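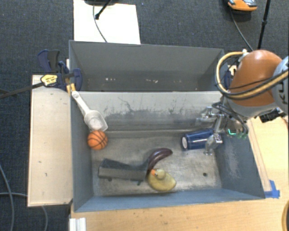
A scoop, a duck, an eggplant: odds and ends gathered in a gray metal bin.

The Joy of the Jumble

Every house I have ever loved has had one. My grandmother's was a biscuit tin with a dented lid. My neighbor's is a drawer that opens only if you lift and pull at the same time. Mine, at the moment, is a mixing bowl on top of the fridge, and it holds a bicycle bell, half a set of dominoes and a rubber lizard I have owned since I was 8.

I'm talking about the place where the odd things go. The things with no partner, no shelf, no category! For years I felt a bit guilty about that bowl. Then I spent a long, rainy November afternoon in Trorside with Gebhard Wyss, and I came home wanting three more of them.

Wyss runs a secondhand shop called Camenzind, in a building with 1793 carved over the door. The front room is what you'd expect (lamps, chairs, a great many teapots), but the back room is where people linger. It is all bins and trays and shallow crates, and nothing in them matches. He never sorts by type. "If I put all the cups together, you walk past the cups," he told me. "Put a cup next to a duck and you stop."

He's right, and I can prove it, because I stopped at nearly every bin. Take a dark blue cup lying on its side, its round white end ringed in blue. On a shelf of crockery I'd have missed it. Put it in the company of a small orange basketball with black seams and a yellow toy duck with an orange beak, and suddenly you notice how good that blue is.

Color does a lot of the work. Yellow against dark purple is one of the great pairings, and a glossy eggplant beside a duck will show you that faster than any paint chart. Gray helps too. A plain metal bin lets everything else sing, and Wyss swears by them. He has tried wicker and he has tried painted wood, and he says both of them compete.

Then there's shape. I had never given much thought to a scoop before, but look at one leaning in a corner, with its long ribbed handle and that squared-off, translucent bowl, and it's a lovely piece of design. Somebody decided on those ribs. Somebody worked out the angle.

If you'd like a jumble of your own, Wyss has some advice, and he gives it freely while wrapping teapots. Choose a container with low sides and a wide floor. Leave gaps, so each thing can be seen whole. Include one item from the kitchen and one from the toy box, and let at least one thing be dull. (A dark gray block is perfect.) Change something every few weeks. He moves a single object each morning before he opens, and regulars come in to look for it.

You don't have to spend much. I bought a tin whistle and a Ninton egg timer that runs fast, and I had change left for a bun at Zallico across the street. The timer is in the bowl now, next to the lizard. I've moved the dominoes to the windowsill, where my sister keeps rearranging them.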